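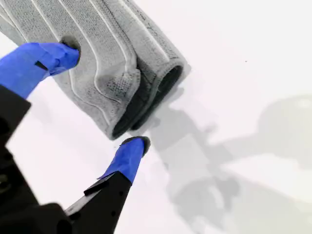
Household Textiles, Unit 10: Folding a cloth, and what folding is supposed to do

Handout for the June group. Bring one gray cloth with lines running along it. Stripes help, for reasons given under 2.

1. The claims

The Bradden method says a cloth folded in thirds lasts longer. I have looked for the evidence and found a leaflet. Thirds do fit a narrow shelf – that much you can check with a ruler. The rest I would leave alone until somebody washes two matching sets for a year.

2. Flattening first

Lay the cloth on a plain, light tabletop. Take it by opposite ends and draw it out until the lines run more or less true. Wavy lines mean slack in the fabric, or a cloth that was never square to begin with. Cheap ones often aren't.

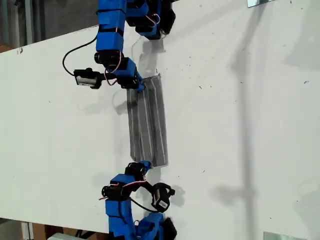 Pull gently. The Cuesta booklet recommends a "firm snap" to remove creases, and I have yet to see a crease impressed by it. Smoothing with a flat hand does as much.

3. Folding

Ends together, then over again. Stop when the stack starts to roll into a tube, as thicker cloths will after two or three folds. 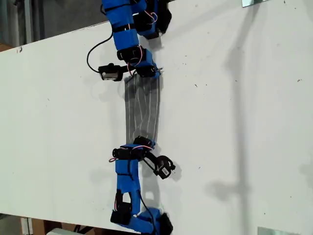
Check the edges while you are there. Fuzz and stray fibers are ordinary. Darker patches along a fold may be wear or may be dirt, and most guides are too sure about which.

For next time: read Kodari, page 29, and mark every sentence that gives a reason. It won't take long.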